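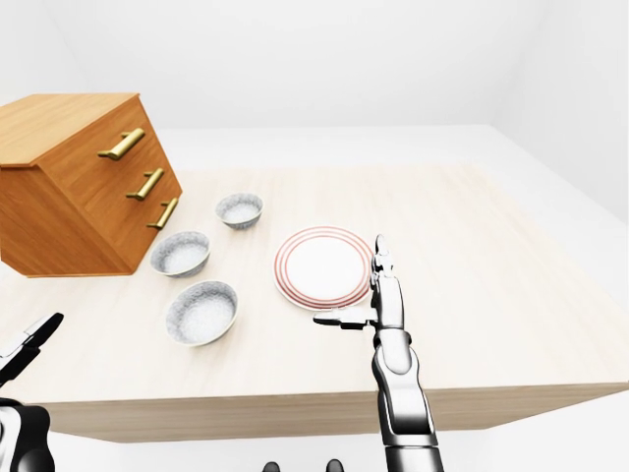
How much should a solid timber tabletop be allowed to move across its width over a year? For a plain-sawn top 100 cm wide in a heated house, allow around 10 mm between the driest part of winter and the dampest part of summer, and fix it to its base so that it can use all of it.

Home Workshop Materials Finishes Back Issues Subscribe

Wood exchanges moisture with the air until the two are in balance. In a Canadian living room in February the timber may settle near six per cent moisture content. By late summer, with the windows open, the same boards may sit at 11 or 12. Across the grain they swell and shrink with each change. Along the grain the movement is small enough to ignore in furniture.

Most failures in solid tops come from a base that holds the boards still. A top glued to its rails in summer will pull against them all winter, and it splits at the weakest point, usually an end check that was already there. The Furnmont dining table, in production for several years, was first sold with screws driven straight through the rails. The current version uses slotted steel plates — the slots run across the grain — and the centre screw alone is fixed.

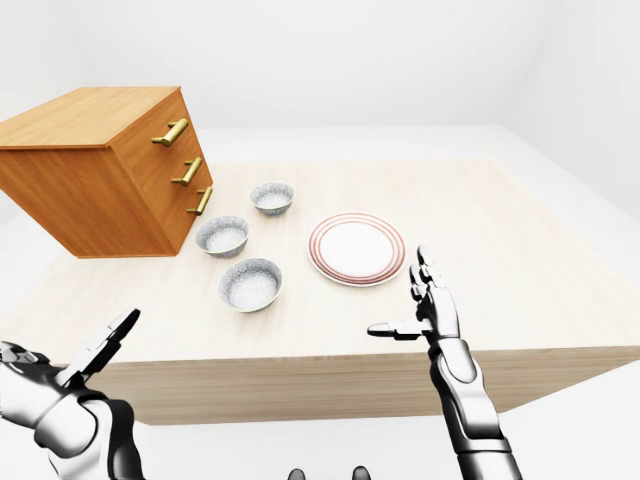 Slot length is worked out from the width of board on each side of that fixed screw. On a 110 cm top the outermost screws sit close to 50 cm from the centre line, so each needs to travel about half the total movement. The maker cuts its slots at 22 mm, which leaves a generous margin for a table assembled in either season. Washers should be snug but free to slide. Overtightening them defeats the slot.

Drawers follow the same rules on a smaller scale. A solid drawer front 200 mm high, fitted in a dry workshop with a hairline gap, will bind by July. The Jonora chest leaves 2 mm above each front and has few returns for sticking. Skov takes a different route and veneers its fronts over a stable core, with solid edging. Quarter-sawn stock is a third option. It moves about half as much as plain-sawn, and it costs more per board.

Finish slows the exchange of moisture and does not stop it. An oiled surface responds within days, a lacquered one over weeks. Both faces of a top should get the same number of coats. A board sealed on one side only takes up moisture unevenly and cups.

Readers who wrote in after our last piece on drawers were divided on how much gap is acceptable.
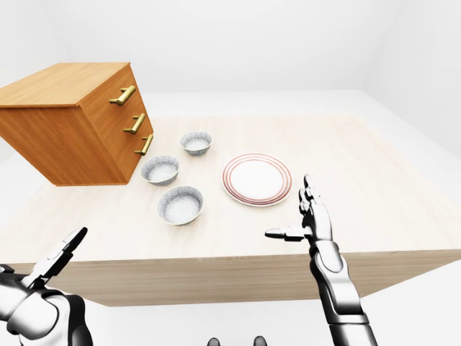
Pralano wrote that 2 mm looks careless on a small chest and that its own shop holds to one, with the fronts fitted in humid weather when the wood is at its widest. The method is sound if the shop can choose its season. A front fitted at full width can only shrink, and the gap will open by a predictable amount over winter.

For a workshop that fits drawers all year, a pin-type moisture meter is the better guide. Take three readings per board, away from the ends, and set the gap from the difference between the reading and the highest value expected in the house. Boards should rest in the shop for at least two weeks before they are cut to final width, stacked on stickers with air on all sides.

22 comments 110 shares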